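The Supper Club That Ate My Spare Evenings

It started with a tin of chickpeas and a power cut. My neighbour Gunvor Lie knocked to ask whether my gas hob was still working (it was), and half an hour later there were five of us round my kitchen table, eating a sort of stew by torchlight and arguing about whether you should ever put sugar in tomato sauce. I'd lived on that street for six years and had never learned anyone's surname.

That was two years ago last August. We've eaten together most weeks since, and if you'd told me beforehand that I'd become the kind of person who runs a supper club I would have laughed you out of the room. I don't even like having people in the kitchen while I'm cooking! But there we are.

The first thing you learn is that feeding a group has very little to do with recipes. I spent weeks fretting over menus, making lists, ringing my sister to ask about braising times. Then Akinyi Rweyemamu, who had cooked for a family of nine from the age of 14, took one look at my plan for individual little tarts and told me to make rice. Just rice, a big pot of it, with two good things to go on top and something sharp on the side. She was right, and I've hardly made a tart since.

Plates were another matter. I owned four, one of them chipped, so everybody got into the habit of bringing what they had and leaving it behind. I used to be quite snobbish about matching crockery. Now I think a matching set looks a bit like a hotel. 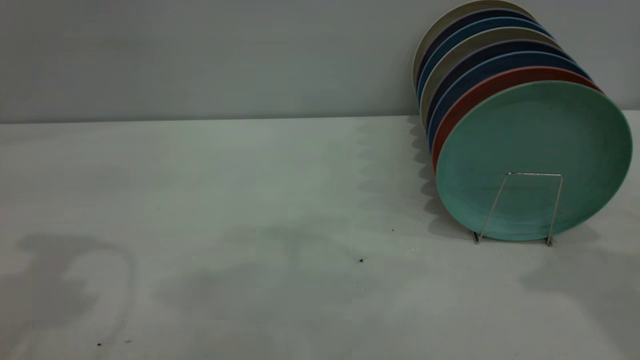

Navy, mid-blue, cream and beige: who needs a matching set?

Money is the awkward bit, so let's get it over with. We tried splitting the cost each time, and it was miserable. Someone always had no change, someone else hadn't had any wine, and I'd be standing at the sink doing sums in my head. Přemysl Štěpánek suggested a jar by the door, put in what you like, and I was certain it would be full of buttons by Christmas. It wasn't. Some weeks it's thin and we have lentils, and some weeks it's flush and we have fish. On one daft occasion there was £141 in it, because it had been sitting there right through my summer holiday, and we blew most of it on a lamb shoulder and far too many cheeses.

The largest crowd we've ever had was 30, for Kristýna Ševčík's leaving do. I don't recommend it. My kitchen spilled into the hall and the hall spilled into the garden, and somebody's toddler fell asleep under the coats. The food came out in waves with long gaps in between, like buses. Vendula Kadlec had made dumplings, and she stood at the hob from start to finish with her sleeves rolled up, refusing all offers of help, pink in the face and having (she told me later) the best night of her year. I ate my own dinner at midnight, cold, standing up.

These days we keep it to 17 at the very most, and usually it's closer to ten. At ten you can still have one conversation if you want one. Any more than that and the table splits in half, and you spend the evening wondering what the other end is laughing at.
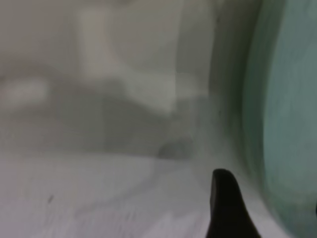 Conversation is the part I used to worry about most. I had a horror of silence, and for the first few months I'd come armed with topics, like a radio presenter. What changed my mind was washing up. People who have barely spoken all through dinner will tell you the most extraordinary things with their hands in a bowl of suds, and it seems to help that they don't have to look at you. You look at the job instead, or at nothing much, some great curve of teal green so close to your nose that it's only a blur of colour, and out it all comes: the divorce, the new job, the brother in Norway who won't answer letters. I've stopped dreaming about a dishwasher.

There have been bad nights, of course. There was the fish pie that never set, and the argument about parking that went on for three weeks and very nearly finished us off. One couple came twice and then crossed the road to avoid me, and I still don't know what I did. I minded that far more than I let on.

If you fancy starting one of your own, begin small and begin soon. Ask the people on either side of you and cook something that can sit in the pot for an hour without sulking. Don't tidy the whole house. Say yes when somebody offers to bring pudding, even if you've already made one, and let them dry up afterwards if they ask.

Akinyi is doing the rice next week. I've been put on cucumbers.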